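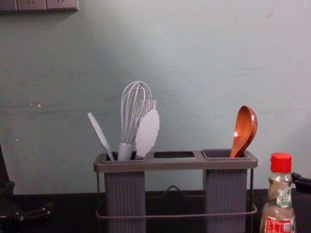
4. Where things are kept: the countertop and the reachable kitchen

Figure 4. A utensil holder on a dark countertop, with an outlet panel on the wall over it.

We came to the subject of storage rather slowly. The interviews in Mkhize and Stuler were planned as conversations about cooking after retirement – what people made, how often, for whom – and our question guide had only one line about where the pots and spoons were kept. But people kept returning to it. A woman who had been asked about Sunday lunches would spend ten minutes on the cupboard over her stove, and a man who told us he had "nothing much to say about cooking" had a great deal to say about drawers. By the end of the first round we had moved the storage question near the front of the guide, and the second round was much the better for it.

This section draws on the 53 households that completed both interviews and the kitchen diary. Earlier sections dealt with the full postal survey (414 returned forms), and we will refer back to it where the two sources speak to each other. As before, all household members are given pseudonyms, and the wording of quotations has been tidied only where a sentence would otherwise be hard to follow on the page.

4.1 The "easy band"

Older studies of kitchen layout tend to divide storage by height, and we have kept to that habit because our participants did so themselves without being asked. Most of them described a stretch between the hip and the shoulder in which things could be put away and taken out with no thought at all. We call this the easy band. Above it were the shelves that needed a stool or a taller visitor, and below it the low cupboards that needed a bent knee, or two bent knees and a hand on the counter.

What struck us in the diaries was how crowded the easy band becomes over time. A household that has lived in the same kitchen for 20 years or more does not usually throw out the fish kettle or the good serving plates. It leaves them where they are, high up or far down, and lets the everyday things gather in the middle. The countertop is the lowest and handiest part of this band, and it fills first. Utensil holders and open crocks of the general sort shown in Figure 4 came up again and again in the interviews, nearly always as something that had replaced a drawer.

"The drawer sticks," one participant in Mkhize told us, "and when it comes it comes all at once, and then I have the whole lot in my lap. So I stopped." She had not asked anyone to mend the drawer. It still held, she thought, the rolling pin and a number of things belonging to her sister.

Stories like hers made us careful about reading the countertop as clutter. In the postal survey we had offered "too many things left out" as one of the possible complaints about the kitchen, and a fair number of people ticked it. When we asked the same people in person, many turned out to be reporting a remark made by a son or daughter. Their own feeling was milder. They liked a clear counter well enough, but they liked finding the ladle better.

4.2 Moving things down, and who does the moving

We had expected most rearranging to follow an event such as a fall, an operation on the hip or wrist, or a move to a smaller home. Some of it did. The larger part, though, had happened in small steps that the participants could barely date. A saucepan was left on the stove one evening and from then on it lived there. Flour came down from the top shelf at some holiday and was never put back up.

Where a single large rearrangement had taken place, it had very often been carried out by somebody else, and here the tone of the interviews changed. Bongani Van Wyk, who conducted all the Stuler visits, noted in his field journal that people spoke about these occasions in the way one might speak about a well-meant haircut. They were grateful, and they said so at length, and then they told him what they had moved back. One couple had kept a daughter's new arrangement for most of August, out of politeness, and had written the old positions on a piece of card so as not to lose them.

There is a practical lesson in this for anyone who advises older people at home. The order of a long-used kitchen looks accidental to a visitor, and parts of it certainly are. But it is also a kind of memory that sits in the arms and hands. Several participants could not tell us where the grater was and yet walked over and took hold of it. If the grater is moved to a more sensible place, that knowledge has to be built again, and a person whose sight or memory is getting weaker may find the sensible place harder than the silly one. We would suggest, gently, that advisers ask for a cup of tea before they propose anything, and watch how it gets made.

4.3 Differences between the two towns

Readers will remember from Section 2 that the housing in Mkhize is mostly older and that kitchens there were often fitted piece by piece, whereas a good part of Stuler was built within a few years by one developer and the kitchens are much alike. We had supposed that the Stuler kitchens, with their longer counters and matching cupboards, would give their owners less trouble. On the whole they did, as far as reaching was concerned. The upper cupboards are deep, however, and participants complained of losing things in the back of them. In Mkhize open shelves are common, the depth is modest, and people grumbled more about dust.

Hooks deserve a short mention. They were popular in Mkhize and rare in Stuler, and the difference has less to do with taste than with walls. Tenants in Stuler need written permission before they drill, and most had never asked. "I would have hooks from here to the window," said one retired bus driver, "but then there is the form." He had arrived instead at a row of jars on the counter, sorted by a system that took him quite some time to explain and that we confess we did not manage to write down in full.

The position of electrical outlets was a steady worry in both towns, and it pulled against storage more than we had foreseen. A kettle and a toaster must stand within the length of their cords, and whatever else lives on the counter has to fit itself around them. Participants who owned several small appliances tended to describe their counter as having a "good end" and a "bad end," the good end being the one with the power. Two households had given up a favorite chopping spot altogether in favor of a slow cooker. Ona Koppel has pointed out to us that older planning guides, which were so thorough about the triangle between sink, stove and refrigerator, say rather little about cords, and we think this gap is worth somebody's time.

4.4 What the diaries can and cannot tell us

A few words of caution are in order. The diary asked people to note, over two weeks, each time they had to stretch, stoop or ask for help in the kitchen. Some participants filled it in with wonderful patience. Others wrote it up at the end of the day, or the end of the week, and one returned it with a very good recipe for pickled beets and almost nothing else. We have not tried to turn the entries into rates. They are useful for showing which objects cause trouble, and for catching small events that would never come up in an interview, but a household with few entries may be comfortable, forgetful or simply busy.

We should also say that people who dislike their kitchens may have been less willing to let us into them. Zanele Botha telephoned those who answered the survey and then declined a visit, and a common reason was that the kitchen "wasn't fit to be seen." Our account of cheerful, well-worn disorder may therefore lean toward those who had made their peace with it. A home with real difficulties, where cooking has been given up or nearly so, is not well represented here, and we return to this in Section 6.

With those limits in mind, the pattern still seems to us a fairly clear one. As reaching and bending become more tiring, the working kitchen shrinks toward the middle, and the things used daily come out of drawers and cupboards to stand in the open. This happens slowly and mostly without a plan. The next section follows the same households out of the kitchen and into the shops, where the weight of a bag of potatoes raises many of the same questions.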